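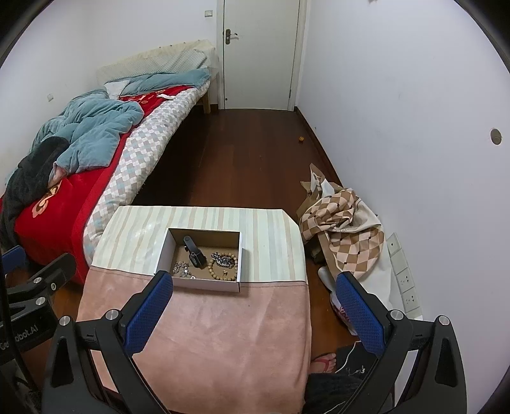
Chapter 4. Eating Away From Home: Food and the Short Stay

Most visitors plan their beds first and their meals last. This chapter goes the other way round. Where a guest eats decides what they spend, how far they walk and wether they come back. Room type matters here too. A small room with a single bed down one wall and a low table under a striped cloth is a room people will eat in, if there is a bakery near enough. Takeaway, then. Bread, fruit, something hot in a tub. Rarely a three-course dinner.

Our main case is Rikcombe, a harbour town with 29 places serving food and 400 guest beds. Busy in July, very quiet by November. We come back to it in Chapters 6 and 9, so keep your notes.

Three terms before we start. Meal spend: what one guest pays for food in one day, snacks included. Anchor venue: a café or restaurant people travel to the town for. Drift: guests eating somewhere they had not planned to. Drift is the hard one to measure. Diaries help, receipts help more, memory hardly at all.
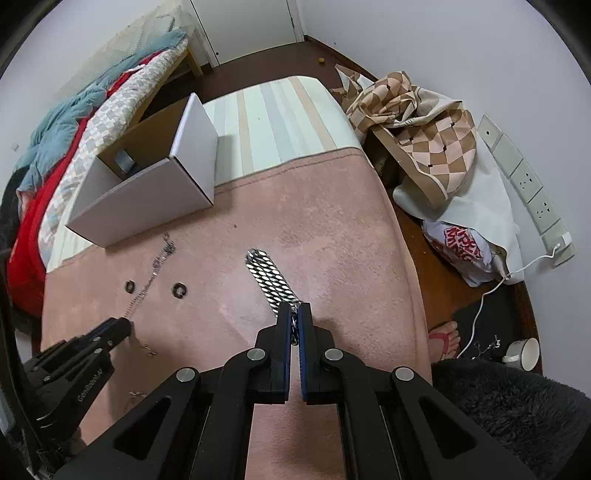 4.1 The anchor venue

Rikcombe has one, the Brophy, a fish restaurant on the old quay. Closed Tuesdays. On a closed day the chip shop next door does very well and the two pubs up the hill see no change. Why? Distance, mostly, plus the hill. Compare Lumamholm in the second case, an island with 872 residents and one ferry, where the anchor is a Saturday market and guests book there beds to match.

Things to look for as you read: opening hours, last orders, who is turned away. Note how many guests eat within 300 metres of where they sleep. More than you would think.
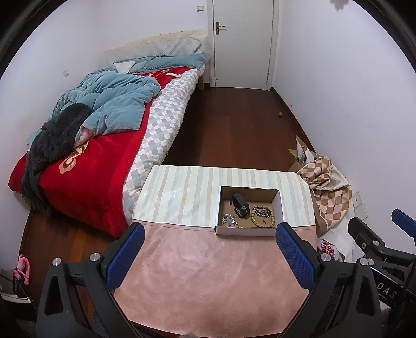
Fig. 4.1 Guest bedroom with low table, striped mat and pink cloth.

Before moving on, list every meal from your last trip, with the price if you have it. Mark the ones you planned. You will need the list for Exercise 2.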